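Home News Business Sport What's On Contact

Marklow says its new desks will end the cable muddle. We've heard that before

Staff at Marklow's shared offices in the Edmont building have been promised tidier desks by August, under a plan that will cost £800 a room and which at least one tenant thinks could be done with a bag of cable ties.

The firm, which rents out 30 rooms by the month, wants to fit each one with fabric screens and white tables with metal legs. Trays for plugs and leads are meant to follow. The first 11 rooms have the furniture already. The trays have not turned up.

Leonidas Chrysikopoulos, who manages the building for Marklow, called the work "a fresh start for the way people use a desk". Asked when the trays would be delivered, he said the supplier, Prena, had given him a month but not a day.
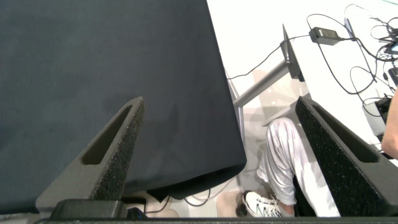 Black cables and a power adapter on one of the white tables. Photo: Evdokia Andreadis

Tenants were told in a letter that the new layout would give them "clear surfaces from the first morning". Despina Karagiannis, whose translation business has been in the building for six years, has kept her copy.

"I had a clear surface before," she said. "I had an old brown desk with a hole in the back for the wires. They took it away on a Sunday and now the wires go wherever they like."

She is not against the screens, which she says cut down the noise from the corridor. Her complaint is with the order of things. "You'd think the tray would go on first."

Marklow points to a survey in which most tenants said they were pleased with the changes. It would not say how many people had replied, or whether those in the 19 rooms still waiting were asked.

Hamisi Khaemba, an electrician who has worked in similar offices, said trays were cheap and could be fitted in minutes, but only helped if people used them. "Somebody gets a new laptop, they plug it in over the top of everything, and you're back where you were," he said.

The plan also includes a £2000 "desk care" contract with a cleaning firm, Xenos. A copy of the terms seen by this paper covers dusting, wiping and the emptying of bins. Cables are not mentioned.

Mr Chrysikopoulos said the contract would be looked at again once all the rooms were finished.

14 comments 37 shares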